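What is a mortgage? (And why do grown-ups sigh when they say it?)
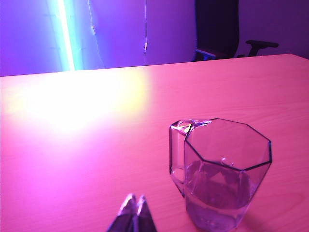
A clear glass mug with an eight-sided rim, on a wooden table in pink light.

When I was eight I thought my parents owned our house the same way I owned my bike. It was ours, we lived in it, my drawings were on the fridge. Then one evening I heard my mum say "the bank owns most of it" and I went to bed very worried that a man in a tie was going to come and sleep in the bath.

He never came. But I did want to know what she meant, and it took me years to get a proper answer, so let me try to give you one now.

Houses cost a LOT

A house costs far more than most people have in their savings. Even someone with a good job would need years and years to save up for the whole thing, and they'd need somewhere to live while they were doing it! So most people who buy a home borrow a big part of the money. The special loan you use to buy a home is called a mortgage. You say it "MOR-gij". The t keeps quiet.

The word comes from old French and it means "dead pledge", which sounds like something out of a pirate story. A pledge is a promise. The promise "dies" when the loan is all paid back, and then everyone can go home (to a home they own).

Let's buy a house in Prestden

I've made up a town called Prestden, and a bank called Skastar, and a very small house for sale there. It's a doll's house sort of price, because big numbers make my head hurt. The house costs 1000 coins.

You've saved up 189 coins. Well done, that's a lot of birthdays! The money you put in yourself at the start is called the deposit. You hand over your 189 coins, and Skastar lends you the other 811. Now the person selling the house has all 1000 coins, and you have the keys.

Every month you give Skastar some coins back. Bit by bit, the amount you owe gets smaller. In real life this often takes 25 years or more, so if you started when you were ten you'd be finished at 35 — with a job and possibly a beard.

The extra bit

Banks don't lend money just to be kind. They charge you for borrowing it, and that charge is called interest. Say Skastar wants 300 coins of interest altogether. You borrowed 811, so by the end you'll have paid back 1111. I rather like that number.

Interest can go up or down over the years. When you hear grown-ups grumbling at the news about "rates", this is very often what they're grumbling about.

So who owns the house?

You do! Your name goes on the official papers, and you can paint your bedroom green if you like. But the bank has a claim on the house until the loan is paid back. If somebody stops paying for a long time and can't agree a new plan, the bank may be allowed to sell the house to get its money back. That's called repossession. Banks in the UK are meant to try other ways to help first, such as letting people pay a bit less each month for a while.

So my mum wasn't quite right about the bank owning our house. I did tell her this. She said it still felt like it.

What about renting?

Lots of families don't have a mortgage at all. They rent, which means they pay the owner every month to live there. The owner is called a landlord, and the landlord usually has to pay for big repairs like a broken boiler. Renting can be handy if you might want to move soon, and plenty of people rent all their lives.

Words to remember

Mortgage: a loan for buying a home.
Deposit: the part of the price you pay yourself at the start.
Interest: the extra money you pay for borrowing.
Landlord: someone who owns a home and rents it out.

Something to try

Draw your own town with five homes in it and give each one a price. Which would you buy with a deposit of 189 coins, and how many coins would you need to borrow? Mine has a lighthouse, and I can't afford it.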